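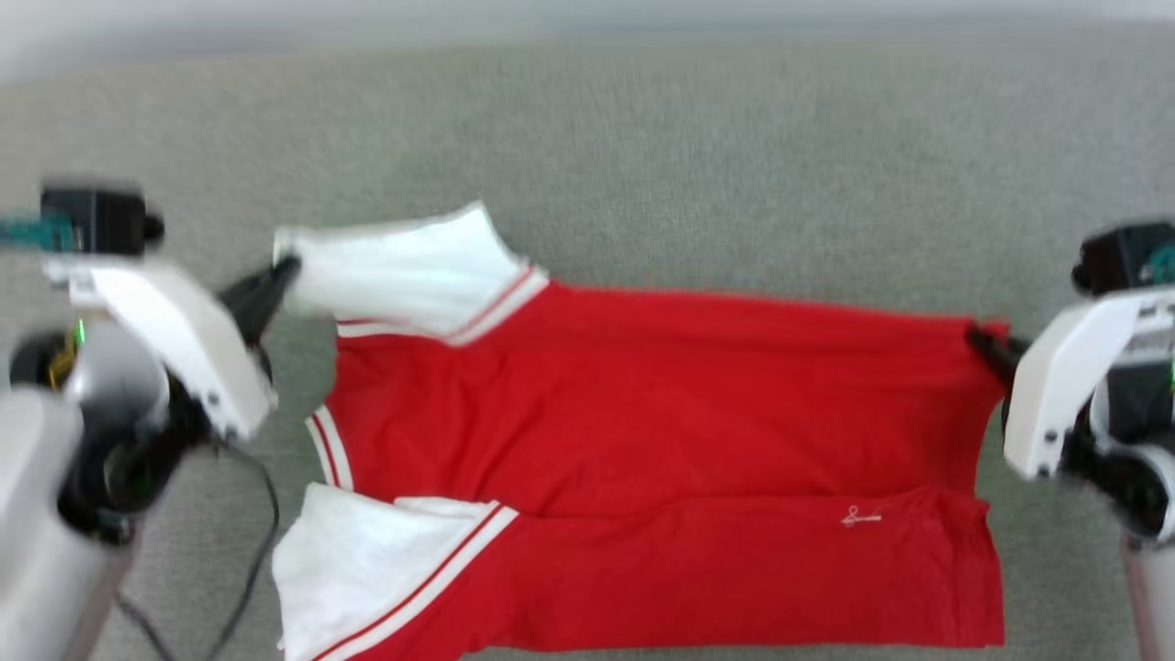 Figure 1. Both grippers holding a red shirt with white sleeves on the carpet work surface, seen from the head camera.

Two-Arm Garment Folding with a Shared Grasp Planner
Final Project Report, Robotics Software Track
Author: Tuncay Ersoy
Department of Applied Computing, Haltusham Technical College

Abstract

This report describes the design and testing of Trelell, a software package that plans and carries out folds on a single garment with two small robot arms. The package takes images from a head camera, picks a grasp point for each arm, and sends matched joint commands to both arms at a fixed rate. The work was completed between the start of the spring term and June. The main result is that a shared planner, which chooses both grasp points together, produced fewer failed grasps than two planners working separately.

1. Background

Earlier work in the department used a single arm and a towel. A towel has four similar corners and can be folded in much the same way from any side. A shirt has sleeves, a collar and a hem, and the planner must know which end is which before it chooses a fold. The project was asked to extend the existing code, known as Atenov, to two arms and to shirts. Atenov was kept for motor communication and logging. Its planning module was replaced.

2. Software Structure

Trelell runs as three processes. The first reads the camera and labels garment parts. The second plans the fold. The third, called Tekin in the source tree, controls the arms and checks joint limits. The processes exchange messages through a local queue, and any message older than 200 milliseconds is dropped.

2.1 Perception

A small segmentation network assigns each pixel to body, sleeve, collar, hem or background. It was trained on 3000 labeled images collected in the laboratory. Shirts with sleeves in a second color were labeled well from the start. Plain shirts in one color were harder, and the network often merged a folded sleeve with the body. Striped trim also caused errors in early versions, in which the stripes were read as several narrow garment parts. A smoothing step was added after the network to join regions of this kind.

Folded flaps remain a weak point. When one layer of fabric lies over another of the same color, the visible step between them is sometimes labeled as the hem.

2.2 Planning

The planner lists possible grasp points along the garment outline and scores them in pairs. A pair receives a higher score if both arms can reach it, if the links stay clear of each other, and if the line between the points lies close to the intended pull direction. The two points do not need to be at the same height. A typical pair is the upper sleeve for the left arm and the hem end for the right.

2.3 Control

Both arms follow one clock. In the first version each arm kept its own clock, and small delays caused one gripper to pull before the other had closed. Tekin now waits for both grippers to report contact before any pull begins. The pull stops when motor current passes a set limit on either side – a simple test, but one that prevented most slips during the later trials.

3. Testing

The final version was tested on 37 trials using shirts of several sizes. A trial was counted as failed if either gripper closed without fabric or if the garment slipped during the pull. Separate planners were tested under the same rules. The full trial log is given in Appendix B.

Most remaining failures came from grasps near the collar, where the fabric is thicker. Motion blur on the grippers also reduced the quality of labels taken while the arms were moving, so the planner now uses only images recorded when both arms are still.

4. Limits and Further Work

The planner does not recover from a dropped corner. It returns both arms to the rest position and starts again, which adds to the total time for each garment. A recovery routine was designed but not completed. It is also recommended that the current limit be set for each fabric type, as the single value in use is too low for heavy cotton. Source code and the labeled images are held on the department server under the project name.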